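# Nenotar folding table, six months in

Bought in September, used pretty much every day since. Short version: good table, bad feet, the instructions are a joke. Longer version below for anyone stuck between this and the Dimitriou one like I was.
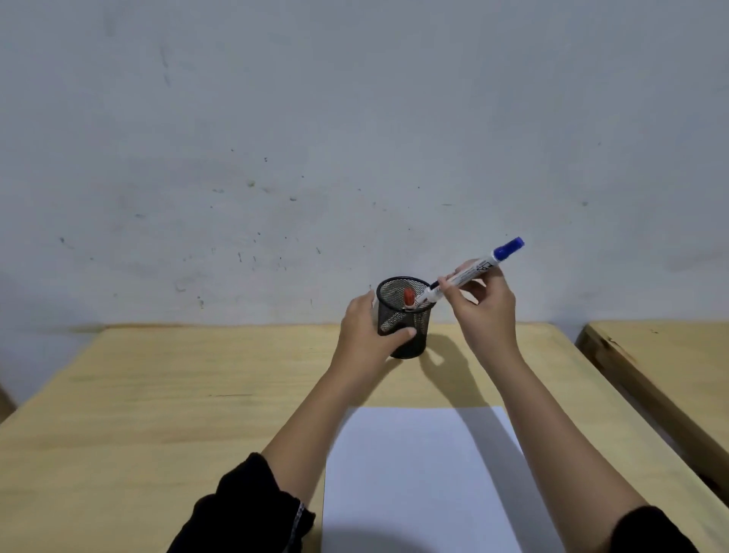
So I needed something for the back room. Sewing, bills, the odd jigsaw, dinner when people come over and the kitchen won't fit everybody. Had a glass desk before and hated it. Cold on the arms, every fingerprint shows, and you can't pin a pattern on it. Wanted plain wood, wanted it light enough to drag out on my own.

Paid $199 at Sastivent, the Tridville store. They had it online too but shipping was silly money so I drove out. Fits in the back of a hatchback with the seats down – just. Bring a blanket or you'll scratch the trim on your car like I did.

## Putting it together

Box says 20 minutes. No. More like an hour and a half, and that's with a real screwdriver instead of the little key they give you. The drawings show the hinge bracket upside down on step four. I built it wrong, took it apart, built it again. If your legs fold outward you've done what I did.

Holes lined up fine otherwise. One spare bolt in the bag, and I never did find where it goes. Table hasn't fallen down.

## The top

Best part. Nice to work on, smooth without being slippery, fabric doesn't slide off when you turn away for the scissors. I wax it when I remember (twice so far). Coffee rings wipe off if you get to them the same day. Left a wet mug on it overnight once and there's still a faint circle, my own fault.

Pencil comes off with a regular eraser. Ballpoint does not. Don't ask about the glue.

Height is good for sitting. For cutting out fabric standing up it's too low and my back complains after half an hour. That's most tables though, so I'm not taking points off. You can get risers. I use two old phone books.

## Wobble

OK so. On hard flooor, none. On carpet, a bit, mostly when the sewing machine gets going fast. A zigzag stitch at full speed will walk a mug right to the edge. I stuck felt under the legs and it helped some.

The feet themselves are bad. Thin rubber caps, two came off in the first month and one got eaten by the vacuum. Wrote to customer service, got a ticket number back – 1336 if anyone from the company reads this – and then nothing for weeks. Then a padded envelope showed up with four new ones, no note. Fine. Those are holding up better, maybe a different batch.

## Folding it away

Easy once the hinges loosen up. First couple weeks they pinch. Keep your fingers on the outside of the leg, not near the bracket. There's a catch that clicks and you have to hear the click, if you don't hear it the leg isn't locked. Put a big pot of chili on an unlocked leg and you'll learn fast.

Stands flat against the wall behind a door. I don't fold mine much anymore to be fair. It's sort of become the table.

## Versus the Dimitriou

Tried the Dimitriou at a relative's place over a weekend. Heavier, feels more solid, drawer underneath that's handy for pins and tape. But it's $733 and I can't lift it alone. If it's going to live in one spot forever and you've got the cash, sure, get that. I wanted to be able to haul mine out to the porch in summer, and I do.

Also the Dimitriou has sharper corners. Bruised hip, both days.

## Good / bad

- nice top, easy to keep clean
- one person can carry it
- price
- feet fall off
- step four in the instructions is wrong
- too low for standing work
- hinges pinch when new

## Would I buy it again

Yeah. Thinking about a second one to put next to it for quilting, where you need somewhere for all the weight to rest so it doesn't drag on the needle. Only thing stopping me is doing that assembly again. Sastivent will build it for you in the store but then it won't fit in the car folded or not, becuase they box it back up with twice the foam. Asked. They said they can't leave the foam out.

Four stars. Would be four and a half with decent feet.

Edit: somebody asked about the weight limit. The sticker underneath has mostly rubbed off so I can't tell you. Mine holds a sewing machine, a full laundry load and a fat cat all at once with no sag in the middle.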